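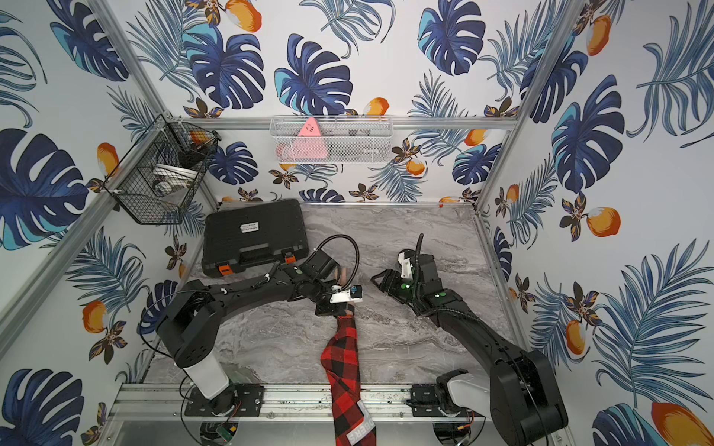 Lists > Lellside Sewing and Mending > Archive > June > Thread view

Re: Shrinkage on cotton flannel
From: Violeta Jara

Ga-eun Tak wrote:
> I have 7 yards of the Fleserum flannel for pajama pants and the
> shop told me one wash is enough before cutting. My last pair
> ended up two inches short in the leg after a month. Do people
> here wash twice? Also does anyone overlock the raw ends first
> or do you just let them fray?

Ga-eun,

I wash flannel twice and dry it twice, on the same settings the finished pants will get. The first wash takes out most of the shrinkage but I have had cloth lose more on the second, mainly in the length. Two inches over a leg sounds like that to me, especially if you dried the fabric on low and the pants on high.

Before you do anything, mark a square on one corner with a laundry pen, 13 inches each way, well in from the selvage. Measure it after each cycle. If it hasn't changed between the first and second, you can stop there. Write the numbers down, you will want them if you buy the same cloth again.

For the ends, I run a zigzag along both. Overlocking is fine too. Leaving them raw costs you a couple of inches and makes a rope of threads that wraps around everything else in the machine.

Take it out of the dryer while it is slightly damp and lay it flat. If it is a plaid, check that the crosswise lines still meet the selvage squarely — mine usually need a pull on the bias to get them back.

Sibusiso asked last week about the Drarberg flannel. I have only used it for a shirt lining and it barely moved, so I can't say much about the heavier one.

I still have the Ritchie pajama pattern if you want to borrow it. The rise is long, so trace it before you cut. I can bring it Monday.

Violeta

Replies (2) | Views (470)
Last updated: June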